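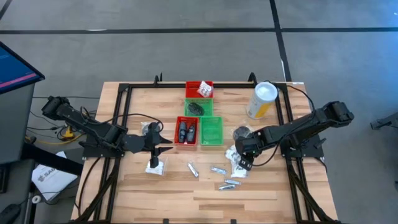
## Walkthrough before the Simard interview, Monday

Mélanie Simard goes on at the Marchand at 7:30, on-stage talk plus audience questions. I did my rounds at four. Notes as I went.

- [x] **Exits.** All clear. The left one sticks a bit - push low on the bar.
- [x] **House count.** We're capped at 300 with the extra row in. Please don't let the balcony fill up just because people ask nicely!
- [ ] **Stage lip.** The glow tape is peeling on the stairs down. She likes to get up and wander when she talks (I watched her do it for the whole *Tender* press day), so I want fresh tape before doors.
- [x] **Chairs.** Swapped the swivel ones for the heavy armchairs. I sat in both and bounced. Fine.
- [ ] **Cables.** The mic run crosses behind her chair. Needs a mat, or move it upstage.
- [x] **Lights.** Safety chains on all the front ones. The 2000 watt lamp over the piano runs hot, so keep the curtain tied back from it.
- [x] **Extinguishers.** Tags are good through January.
- [ ] **Clip reel.** Brimum says there's a strobe bit in the second clip, 34 seconds long. We need a sign in the lobby and a word from the host too.
- [ ] **Signing table.** It's blocking half the lobby doors. Turn it sideways, line goes toward the coat check.

I'll be back at six to go over the open ones with Sovley's crew.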